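Sim team notebook, February, 4:30 pm, back bench

Great afternoon! The countertop task loads from a clean start on both lab machines now, so I'm writing down where we stand before I forget.

Nolte is what we're calling this build. Same marble kitchen as in January, new random clutter on every reset. Seed 729 is still my favorite because it throws everything together – fruit, tools, odd blocky things that belong in a different game. The salt shaker is the target this week. I like it as a first object: upright, a cap on top, flat facets for the fingers to close on. On this seed it has a long green-handled tool lying right behind it, so if we push too far forward we're going to hit that.

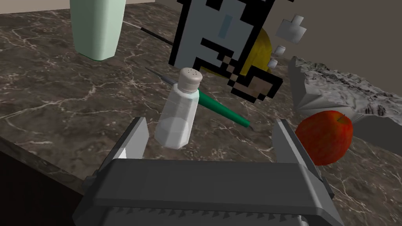
Mehrangiz wants us to score the approach separately from the grasp, on the grounds that a run can line up beautifully and then fail on the squeeze, and one number hides that. I agree. Adding two columns to the results sheet tonight (approach, grasp), and I'll go back and fill them in for the old runs where we kept the logs.

Settings for the next batch, so we all use the same ones:
50 resets per seed
seeds 729 and 2929
2 tries per reset, then move on
fingers fully open at the start of the approach

The other half of the day went to the two-arm version, and wow, I could watch it for hours. There's so much more to think about! Both arms share the space over the counter, so the path planner has to keep the elbows away from each other as well as away from the clutter. The right arm gets the small stuff near the back of the counter first. Left arm holds with its gripper open until we trust the planner. The colander can wait (long handle, I want to do it with both arms later).
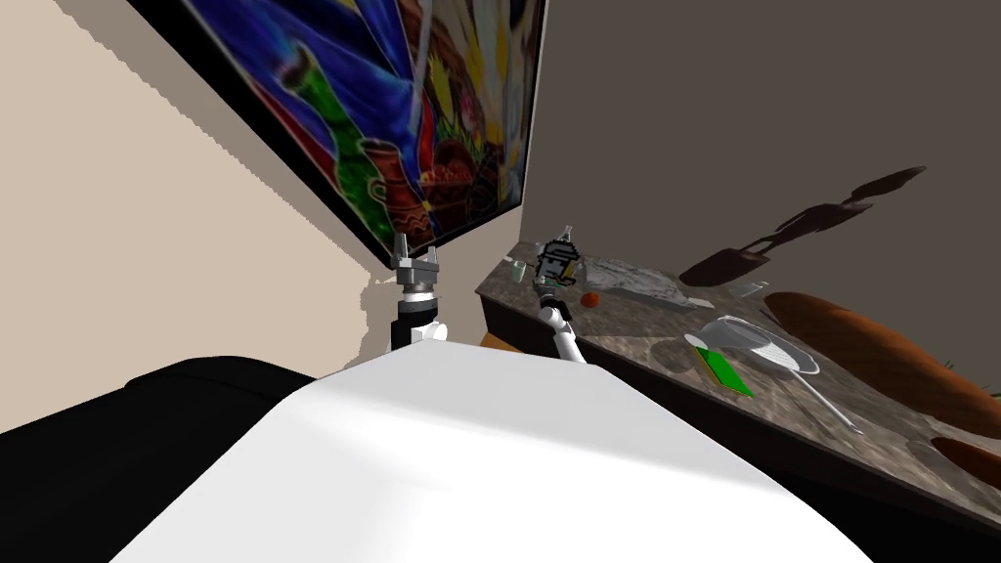
Can we please slow the wrist down before anyone touches the planner again, Hafþór wrote under my draft of this page, the last three crashes in my log were all wrist speed and I'd bet the paths were fine.

Fair point, and easy to test. I'll halve the wrist speed on seed 2929 first and leave the planner alone. If the crashes stop, we keep it for the demo.

Still to do: rename the log folders, fix the reset key, charge the headset.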